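Nuldale Jazz and Song Society
Minutes of the program meeting
July 27, 2019

Present: Achilleas Raptis (chair), Fotini Katsaros (minutes), Kosmas Katsaros, Manolis Vlachopoulos
Apologies: Kosmas Andreadis

1. Minutes of the last meeting
Accepted with one correction. The singer for the spring concert was paid by check, and the minutes said cash. Fotini has changed the file copy.

2. August concert at the Gokico Room
Achilleas confirmed that the Stamatopoulos Quartet will play the August evening. The program is songs from stage musicals in the first half and the group's own pieces in the second. The vocalist has asked for "a real piano, not a keyboard." The room has an upright, last tuned before the winter series. Manolis will book the tuner for the morning of the concert and ask that the job be finished before sound check.

The room seats 70 at tables. Kosmas K. asked whether a row of chairs could go along the back wall. Achilleas said the room's manager had already turned this down on account of the fire exit. Seating stays as it is.

Doors open one hour before the music. There will be two sets with a break between them. Last year the break ran long and the second set had to be shortened, so Kosmas K. will ring the bell in the lobby when it is time to go back in.

Action: Manolis to book tuner. Achilleas to send the stage plan to the quartet.

3. Ticket sales
Tickets are selling through Wultero and at the door. Manolis reported that Wultero now pays out after the event instead of weekly. This means the room deposit has to come from the general account. Agreed.

Fotini asked that members' tickets be held at the desk under the member's surname. At the June concert they were filed by order number and the line went out to the sidewalk. Agreed.

There was a discussion about a lower price for music students. Kosmas K. was in favor for all concerts. Manolis wanted to try it in August first and look at the numbers. Put to a vote: 3 for trying it in August only, one against. Students will need to show a school card.

4. Sound and lights
The house engineer is away in August. Achilleas has spoken to a replacement who has worked in the room before. The quartet needs 4 microphones on stage, including the one for the vocalist. The room owns 2 that are fit to use. The others will be rented.

Kosmas K. reported a hum in the left monitor at the last concert. He thinks it is the cable. He will test it with a different one before anyone pays for a repair.

Action: Kosmas K. to test monitor. Achilleas to arrange rental.

5. Posters and mailing

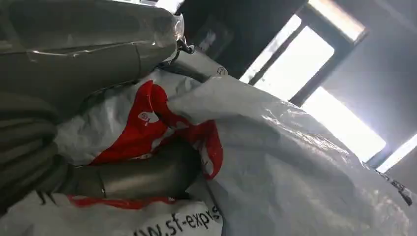
Posters for the August concert will go up in the library, the music store and the two coffee shops that took them last time. Manolis read out the draft text. The start time was missing and the vocalist's name was in smaller type than the sponsor's. Both to be fixed before printing. Posters for out-of-town venues will be mailed in white plastic courier bags, with a sheet of card in each, as a bag like that folds and crumples easily and the posters need to arrive flat. Fotini will write the cover note.

The printed season brochure was put off to the next meeting. Kosmas Andreadis has the photographs and sent word that he is still waiting for permission to use one of them.

6. Fall series
Short discussion only. Achilleas has had letters from a piano trio and a gospel choir. The choir would not fit on the Gokico stage. Fotini will ask at the church on the hill what it charges for an evening and whether it allows ticketed events.

7. Other business
Manolis asked who has the second key to the music stand cupboard. Kosmas K. has it and will return it.

Next meeting to be held in August, after the concert. Fotini will send out the day and time.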